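Right, a thread on robots and chores, seeing as my feed is full of them again. I pick and pack parts in a warehouse for a living and do all the washing up at home, so I have opinions on both. 1/9

Every July somebody promises me a machine that folds towels. Cusberg had a clip doing the rounds last year. It folded one towel. The clip was sped up and it was still slow. I have three kids and a dog – one towel is not a load. 2/9

The vacuum is the only robot I've ever paid for with my own money. It does the hallway well. It can't do the stairs, it eats socks, and I have to tidy the floor so it can clean the floor. I don't regret it, but let's be honest about who's doing the chores. 3/9

Shop-floor stuff ought to be easier. Flat shelves, same bins, decent light, no dog. That's the Ellus pitch anyway, and I half buy it. 4/9

Only half. Our place holds 3250 different part numbers and plenty of them look alike until you turn them over. A new starter gets the hang of it in 2 weeks. The Policarpio brochure says its system learns "up to 50" items. What happens to the rest? Brochure doesn't say. 5/9

And the easy ones aren't that easy. Take a push button switch. Round slippery cap on top, narrower collar, then a boxy bit with screw terminals. You or I grab it any old way. Two flat fingers have to choose a spot, and if they choose the cap it might roll right out. 6/9 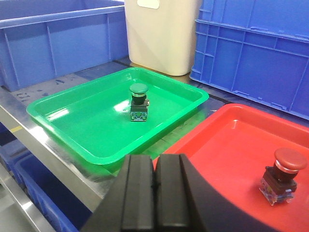

Green button in the green tray, red button in the red tray. Gripper in between. 7/9

Fair's fair, if it put those there, that is a proper job. Matching colours and setting things down upright is a good chunk of what I do before smoko. But it's one button to a tray with plenty of room. Show me a bin with 115 of them tangled in with cable ties and I'll pull up a chair. 8/9

Cleltus reckons home versions come next. My kitchen drawer has a whisk jammed in it that I can't get out myself. Good luck to them – I'm off to do the dishes. 9/9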